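## 3. Fitting the draft seal on a door at the head of a staircase

The Prakine seal is sold as a ten-minute job. Allow longer. The ten-minute claim seems to come from fitting it to a door on trestles, and yours is hanging in a narrow bit of hallway with a stair railing at your hip.

This section covers one plain door opening onto a landing or stair hall. For double doors go to section 5. For a front door, the seal isn't rated for weather, whatever the shop told you.

### Before you start

You need:

- the seal strip and its end caps
- 16 screws (the pack has exactly that many, so don't drop one down the stairwell)
- a tape measure and a pencil
- a fine-toothed saw
- a screwdriver, hand type

**Caution:** Close off the stairs at the bottom and tell everyone in the house. You will be kneeling with your back to a drop at some point, and so will your toolbox.

### Check the gap

1. Shut the door and let the latch click.
2. Measure from the floor to the bottom of the door at the hinge side, then the middle, then the latch side.
3. Write down the largest number. The strip will cover a gap of 3 to 16 mm. The old leaflet gave a wider range, and Comfort Dogbe, who rewrote these instructions in March, could not get a decent seal at the top end of it on any door she tried.
4. Open the door slowly through its full swing and watch the floor. Old floors rise toward the wall. If the door already scrapes, fix that first. A seal will not help a door that drags.

**Note:** If the three measurements differ by more than the thickness of a pencil, the door has dropped on its hinges. Flinex sells a packing shim for this. A piece of stiff card behind the lower hinge does the same thing for nothing.

### Clear the landing

5. Take up any rug or runner. The brush will catch on it.
6. Move everything out of the door's swing, and out of your own way too. Most landings collect things: bags waiting to go up, bags waiting to go down, shoes.
7. Stand square to the door and check that you can step back without touching the railing. If you can't, work from the other side of the door.
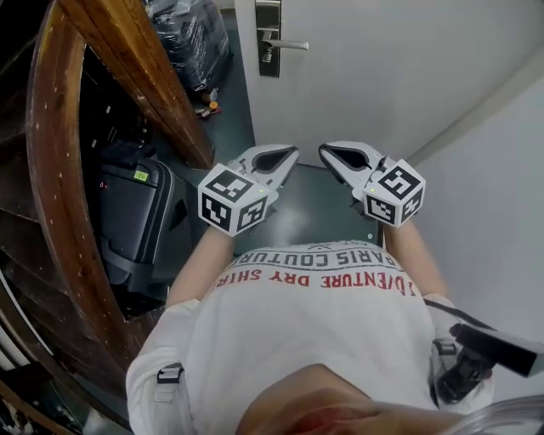
8. Sweep along the threshold. Grit under the brush will mark a dark floor quickly, and the packaging's promise of "no scratching" says nothing about grit.

### Cut and fit the strip

9. Measure the width of the door itself. Do not measure the frame.
10. Cut the strip 3 mm shorter than that. Saw from the plain end, never the end with the molded cap.
11. Hold the strip against the door with the brush just touching the floor. Touching means touching. If the bristles bend, raise it.
12. Mark the screw slots in pencil and put in the two outer screws, halfway only.
13. Swing the door open and shut a few times. Adjust, then drive in the rest by hand. A power driver strips the slots - we have seen enough returned strips to be sure of that.
14. Push on the end caps.

### What to expect

The box mentions a test of 2000 openings. It doesn't mention what floor that was on, so check the brush yourself every few months and replace it when it starts to splay. The Sekiguchi brush fits the same channel and costs less. We couldn't tell the two apart after a winter.

You will feel less draft at floor level. You may not notice any change at all if the cold air is coming up the stairs from an unsealed door below, and in that case the strip belongs down there.

**Caution:** Do not seal a door to a room with a gas heater or an open fire. Read the ventilation notes in section 2.

Spare screws and end caps are listed under part 79 in the Brullulport catalog.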